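Zudusari grasping study: frequently asked questions

What did the study test?
Whether a policy trained only on demonstrations from hand-held grippers could pick up soft, wrapped goods. Nothing was teleoperated.

How much data was used?
2,748 demonstrations, recorded by 11 people. We held back 40 for checking.

How well did it do?
On bare objects it matched our earlier baseline. On objects in clear film it did worse, mostly by closing too early. Adding 30 minutes of practice on wrapped items to each person's recording time closed most of that gap.

Can I use the data?
Yes, for research. Write to Aušra Rozīte. The next release is planned for May.

Where were the demonstrations recorded?

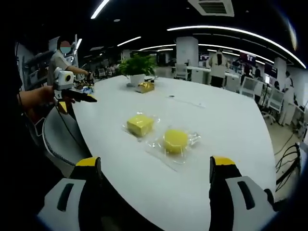

Trasadside, 25th February. Two hand-held grippers at the oval table, with both sponges still in their clear bags. Recording was done in a shared office, so the backgrounds vary from one demonstration to the next. Normunds Juška keeps the object list and can send it on request.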